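Dos pinzas caseras para aprender a recoger lo pequeño

19 de marzo de 2024

En el taller compartido de Tornska llevan desde diciembre dándole vueltas a un proyecto que, contado deprisa, parece sencillo: unas pinzas de mano que sirvan para enseñar a un brazo robótico a ordenar objetos menudos. Las impulsan Mafalda Patrício y Shengli Shi, que empezaron en la cocina de ella y acabaron, como suele pasar, ocupando media casa — sillón incluido.

El par que usan ahora es la versión 5. Las almohadillas de los dedos han cambiado varias veces, porque las primeras resbalaban con cualquier cosa metálica, y las piezas de cada pinza son 36, casi todas fáciles de reponer en el propio taller. «Con cajas y vasos nos apañábamos muy bien, pero un anillo ya es otra historia», cuenta Patrício, que lleva la libreta de ensayos con un mimo admirable (263 anotados hasta la fecha).

Por eso las pruebas de estas semanas se hacen con bisutería: anillos, una pulsera trenzada y una lata morada en forma de corazón donde guardarlo todo.

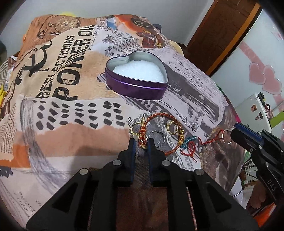 Shi se ocupa mientras tanto del brazo, que espera sobre un banco de Tornska con el hombro a medio montar. Le faltan un par de rodamientos y bastante cable, y calcula que tendrá hasta 3 tardes de trabajo por delante. Quien quiera echar una mano con la soldadura, o simplemente curiosear un rato, será muy bien recibido — y si trae pulseras viejas, todavía mejor.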